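Comparing two sets of fingers on pill bottles

If you've already bolted the gripper on and run the Kerko controller through its warm-up, you're ready for the fun part, which is finding out which fingers you like best! Put a few bottles between your two bins, some capped and some open, and leave yourself a bit more room than you think you need (I always crowd mine).

Start with the angular fingers. Close slowly on the bottle, lift it well clear of the table, and let it hang there for 12 seconds before you carry it anywhere.

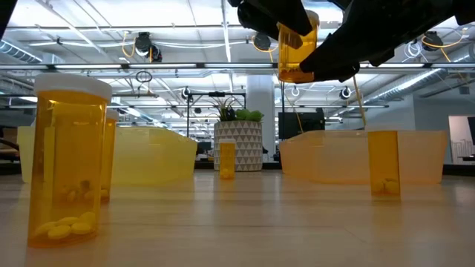 Angular fingers holding an amber bottle above the table.

Watch the rim while you wait. If it tilts, lower the bottle, move your grasp point down 5 mm and try again. Do a dozen or so lifts, write down every slip, then swap to the padded Grukport fingers and repeat the whole thing at the same speed. Rawan Sfeir likes to raise the closing force between rounds, but I'd leave it alone until you have both columns filled in.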